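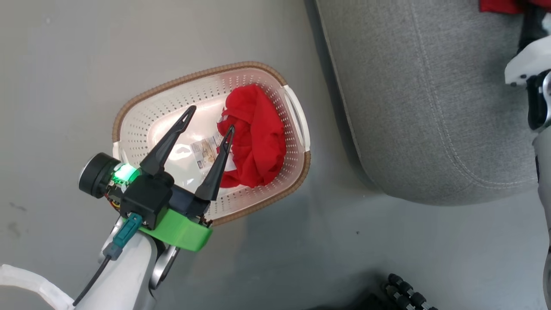

HOME & HABITS

The Basket by the Sofa

Why one plain plastic basket in the living room can do more for a household than a closet full of clever bins

By Liesl Danzer

Sandra Sedgwick has owned 13 laundry baskets in her adult life, and she can tell you what was wrong with nearly all of them. The wicker one snagged her sweaters. The canvas one folded in on itself whenever she tried to drop a sock in from across the room. A tall one on wheels (bought in a hurry, during a move) was so deep that whatever sank to the bottom stayed there until spring.

The one she swears by now is about as ordinary as a basket gets, and I have come around to her way of thinking completely. White plastic, rows of little holes in the sides, a handle opening cut into the end, and a tan rim with a woven texture that makes it look a bit dressed up for company. It's a rectangle with rounded corners, and it can sit out on a gray floor next to a pale gray sofa looking perfectly at home. Put one red cloth in it and I'd even call it cheerful!

The location is the part that changed my week. Sedgwick, who runs home-organizing workshops under the name Lesavlow, asks people to spend a few days noticing where cloth lands in their homes. Most of us assume it's the bedroom. When I tried it in November, the answer at my place was the living room, by a mile. Dish towels came in over somebody's shoulder. Pajama tops came off on the couch on warm mornings. There were throws, hoodies, a bib, napkins from suppers eaten in front of a movie, and one swim towel I can't explain at all.

"Your laundry has already picked its room," Sedgwick told me. "Go and put the basket there."

So I did, and I felt silly for about a day. Then my kids started using it without being asked, and I stopped feeling silly. The trick, if you can call it a trick, is that the basket stands within an arm's reach of where people sit. A piece of red fabric left on the sofa has a very short trip to make, and a short trip is one that people will take.

Low and wide beats tall

Sedgwick is firm on shape. She likes a basket you can see all the way into while standing up, with a floor broad enough that a few items spread out and don't stack. With a tall hamper you find out what's in there on wash day. With a low one you know at a glance that there's a single red thing in it, and that it had better not go in with the whites.

You also see the small stuff. Look into any low basket after a few days and there's likely to be some scrap of paper lying next to the clothes — a tag, a card, a receipt that rode in with a pocket. I used to learn about these from the lint all over a black sweater. Now I lean down and pick them out as I pass, and I've grown almost fond of the job. My best find so far is a library slip from a branch that is 600 miles away.

The holes matter too. Sedgwick won't let anything damp go into a basket with solid sides, and she's particular about kitchen cloths, which she hangs over the tub first. Perforated plastic lets some air through, it wipes down with dish soap, and it doesn't mind being left on the back steps. I rinse mine outside and stand it on end to dry.

A word on reds

Ask Sedgwick about red fabric and clear your afternoon. She grew up over her aunt's dry-cleaning shop, Fothergill, and can still recite the rules that hung by the counter. New reds get washed alone, cold, and then once more with darks before they're trusted. She presses a damp white rag against an inside seam and checks the rag for pink. If there's any color on it, the piece goes back to washing alone.

I had always skipped that test. I won't again, having lost a very nice set of pillowcases to a beach towel. The rag takes a minute, and you can do it standing at the sink while the coffee brews.

Emptying day

The basket gets emptied when the clothes reach the row of holes nearest the rim, whatever day that happens to be. Sedgwick used to keep a schedule, with a chart on the fridge, and gave it up after a winter of washing half loads on principle. Fill line reached, load goes in, and the basket comes straight back to its spot by the sofa — empty, and never as a place to park the clean clothes. She folds those on the bed, with the radio on.

Lesavlow's spring workshops start with a session on living rooms. Bring a notebook and, if you like, your own basket.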